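2018-11-26, Delthorpe workshop, bench 2

Entry by L. Yurchenko. Present: F. Stasiv, O. Savchuk (morning only).

Purpose: to compare the Lirent fingers, as supplied, with the tapered pair cut by Fedir last week, both on the Flunum wrist. The controller settings were left as Maksym set them and are not to be altered until both pairs have been run.

**Lirent pair.** Mounted without difficulty. The closing stroke is even, but the pads are wide and foul neighbouring items before they reach the intended one. Logged 84 closing cycles before the left pad began to creep on its screws. Tightened and continued. The creep returned after lunch — the washers supplied are too thin and should be replaced before any longer trial.

**Tapered pair.** Fitted at 14.20. Zero position retaken twice, as the first reading drifted when the cable was moved. Fedir considers the cable clip to be at fault and not the encoder. I am inclined to agree, but the point should be tested separately. Finger force was left at setting 5 throughout. 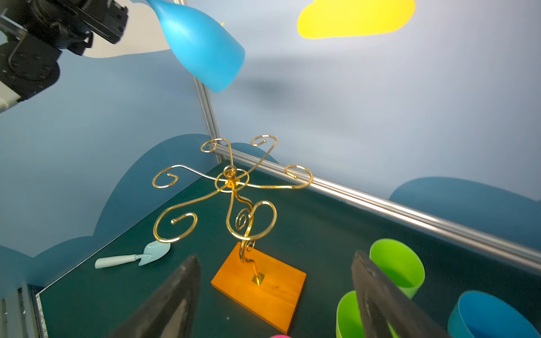 Approach direction remains the main open question with the tapered pair. Coming in low, the tips stay in the wrist view, one to each side of the stand's orange base, which makes the offset easy to judge by eye. The curled arms above are another matter. They spread from the hub in several directions, and the large hook at the lower left comes down over the side on which the toy trowel lies. A straight lift from that side is therefore not advised. Orysia suggests taking the stem below the spiral coil; I would prefer to try the base first.

Outstanding:

- Thicker washers for the Lirent pads (Stasiv)
- Replace cable clip and repeat zero check
- Ask L. Dmytriv whether the 1,000-cycle wear test may be booked on the Levchenko rig
- Copy of today's log to M. Antoniuk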